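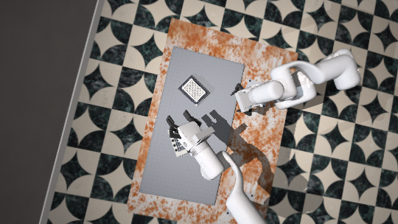

Figure 5.1 Mottled tabletop with a grey inset mat.

Chapter 5
Choosing and Specifying Surface Finishes

Learning outcomes

On completing this chapter, students should be able to:
describe the main groups of finish used on tables, counters and built-in furniture
prepare a written finish schedule for a small commercial interior
identify the points at which a finish is most likely to fail
record a client's decision about colour in a form a supplier can follow

5.1 The finish as part of the work

A finish is often treated as the last decision in a project. In practice it affects the order of work, the choice of adhesive, the cleaning regime and the date on which a room can be handed over. A designer who leaves the finish until the joinery has been ordered may find that the preferred colour is not made in the thickness required, or that the edge cannot be covered in the same material as the face.

Chapter 4 dealt with the structure of furniture and the loads it must carry. The present chapter assumes that the structure is sound and considers only what is seen and touched. Terms set out in the glossary are used here in their trade sense, which may differ from everyday speech. "Ground", for example, means the base colour over which a second colour is laid.

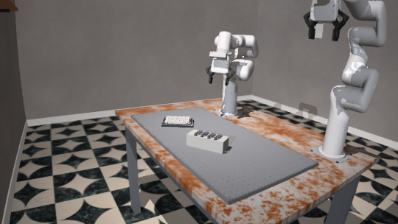 Patterned finishes fall into two classes, regular and irregular. A regular pattern repeats at a known interval, and a join must be placed so that the interval is kept. An irregular pattern has no obvious interval, but the eye still notices where it stops. The treatment of the edge therefore needs its own line in the schedule. On the table in Figure 5.2, patches of rusty orange lie over off-white and pale grey, and the same pattern continues down the edge. Where this effect is wanted, the schedule should say so plainly. The words "edge to match" have been read by different suppliers as matching the ground colour, the dominant colour or the full pattern, and disputes on the point are common.

5.2 A finish schedule in use

The following extract comes from the project file for the Wilmont reading room, a refit with a floor area of 375 square metres. Students should read it alongside the blank schedule in Appendix B.

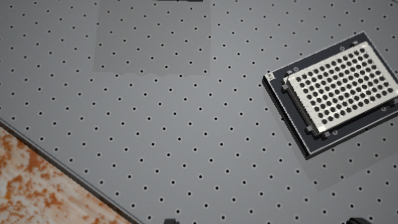 Kullport, Sun 24 November

To the project manager, Popescu Interiors

I have examined the sample boards for the reading tables. The second board is acceptable in colour under daylight and under the fitted lamps. The first is too yellow under the lamps and should be withdrawn. Please confirm that the edge will carry the full pattern on all four sides, including the side facing the wall, as the tables may be turned in later years.

The order is to be placed for some 2000 linear millimetres of edging per table, with the surplus kept on site for repairs.

Bujar Nikolaidis
Finishes Adviser

The letter identifies the board by its position in the set and gives no product code. Section 5.3 explains how this omission affected the order and sets out the form of words now preferred.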